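Wuvex Releases Revised Dosing and Labeling Guide for Small Commercial Kitchens

Amundsen edition adds dilution tables, bottle marking rules and a single-page wall chart

Wuvex, a supplier of cleaning concentrates and dispensing equipment to small food businesses, has released a revised edition of its dosing and labeling guide for commercial kitchens. The new version, called the Amundsen edition, replaces the guide in use since the company began selling wall-mounted dispensers. It is available now to all account holders and applies to every concentrate in the current catalog.

The guide covers three areas: how concentrates are diluted at the point of use, how secondary bottles are labeled after filling, and how tableware and work surfaces are cleaned between uses. It is written for kitchens with no dedicated hygiene staff, where the person filling the bottles is often also preparing food.

"The old guide was written for sites with a full dish room," said Marama Pearce, product manager for dispensing at Wuvex. "Most of our accounts are cafes, school kitchens and day centers with one sink and one machine. The tables had to be rebuilt for that."

Dilution tables

All dilution ratios are now given in milliliters of concentrate per fixed volume of water. The earlier guide used a mix of ratios, percentages and pump strokes, and required the reader to convert between them. Pump strokes have been removed entirely, as stroke volume varies with pump wear and with the viscosity of the product at low room temperature.

For general surface work, the reference dose for Grakex, the company's neutral detergent, is 40 milliliters per full bucket, using the bucket volume printed on the inside of the lid. For soaking plates, cups and serving dishes made of plastic, the dose is 125 milliliters per sink, measured at the fill line supplied with the dispenser kit. Sites with nonstandard sinks can request an adjusted fill line from their account contact.

The tables also list contact times and rinse requirements. Where a product needs a potable water rinse before the surface touches food, this is stated in the same row as the dose. In the previous edition it appeared in a separate appendix.

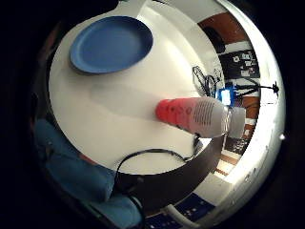

Bottle labeling

The second section sets out a standard format for secondary bottles. Each filled bottle must carry the product name, the dilution, the date of filling and the initials of the person who filled it. Labels are to be applied to a clean surface before filling and must not overlap any text that remains in use.

Bottles that previously held food, drink or personal care products may not be reused for concentrates or diluted product under any condition. Bottles that previously held a different cleaning product may be reused only if the original label has been fully removed and the bottle has been rinsed 2 times with clean water. Bottles that have held chlorine products or acid descalers are excluded from reuse.

Storage rules are unchanged in substance. Chemical bottles are kept upright with the cap closed, below the level of any food contact surface, and apart from clean tableware. The wording has been shortened and the rule is repeated on the wall chart.

Review and testing

The draft was tested over one winter at sites in the company's northern sales region. Staff were given the guide without training and asked to prepare three products and label the bottles. A total of 552 filled bottles were checked for concentration and label content.

Yichen Kong, who led the testing, said the most frequent error was a missing fill date. "Concentration was within tolerance on most bottles from the first week," Kong said. "The date was left off far more often than any other field. We moved it to the top of the label and printed the box larger - the omission rate dropped after that."

A second frequent error was topping up a partly used bottle with fresh product while keeping the old label. The new edition states that a partly used bottle is to be emptied, rinsed and refilled, with a new label each time. Test strips for checking concentration are included in the starter kit, and the guide gives the color range expected for each product.

Wall chart and languages

The full guide is supplied as a printed booklet and as a file for download. A single-page wall chart carries the dilution tables, the label format and the storage rules. The chart is printed on wipeable stock and is sized to fit the side panel of the Flitier dispenser. Sites using older dispensers can mount it with the adhesive corners in the kit.

The booklet is published in English, with Swedish and Norwegian editions in preparation. Ylva Rustad is responsible for the translated versions, which are expected in February.

Availability

Existing account holders will receive one booklet and one wall chart per registered dispenser at no charge, with their next scheduled delivery. Additional copies can be ordered through the customer portal. The previous edition will be withdrawn from the download page when the translated versions are released. Until then, sites may use either edition but should not combine tables from both.

Wuvex will hold an online session for site managers on Tuesday at 2 p.m., covering the changes to the dilution tables and the new label format. Alvar Söderlund, head of technical support, will take questions on nonstandard sinks and older dispensers. Registration is through the customer portal, and a recording will be posted there afterward.

About Wuvex

Wuvex supplies cleaning concentrates, dispensers and test materials to small and mid-sized commercial kitchens. Its product lines include Grakex detergents and Flitier dispensing units.

Media contact
Tyra Strömberg
Press Office, Wuvex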